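4.2 Why people keep the tablecloth

The interviews in Pliltthorpe and Dullinthorpe were meant to be about dining furniture. Respondents were asked how they chose a table, what they paid for it, and how long they expected it to last. They answered politely and then talked about tablecloths for the rest of the hour. We had brought one page of questions on furniture and no questions on cloth, and the page was redrafted in the car.

The obvious account of the tablecloth is that it protects the table. Our respondents believed this firmly. They also told us that the good cloth was put away when anything likely to spill was served, at which point the table was left to protect itself. Several households in Dullinthorpe owned a second, clear cover that went over the first, so that the cloth guarding the table had a guard of its own. When asked what the clear cover was for, one respondent said it was "for every day," and the cloth beneath it was "for best." The two had not been separated in years.

Pattern matters more than the protective account would predict. A plain cloth hides a scratch as well as a printed one, yet plain cloths were described as "hospital," "wedding," or simply "cold." Botanical prints were the clear favorite in both towns. Leaves and berries were said to be cheerful without being loud, and suitable for any month, including December, when berries of nearly any color were allowed to count as festive (Figure 2).
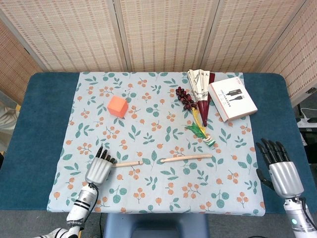 Figure 2. Printed tablecloth with leaf sprigs and orange berries, laid so that the teal table covering shows at both sides.

Coverage was the other surprise. We had assumed that a cloth should cover its table, an assumption shared by the trade literature and by the sizing charts on the packet. In practice, many respondents preferred a strip left bare at each end. Some said this showed that there was a decent table underneath. Others admitted that the cloth had been bought for a previous table – usually a smaller one – and that they had come to like the look. We were unable to tell the two groups apart by visiting them, and they did not always agree within a single household.

The Tultbridge pilot, carried out earlier with a short mail survey, had suggested that people replace a cloth when it wears out. The interviews gave this no support at all. Cloths were retired when a room was painted, and brought back when the paint had been forgiven.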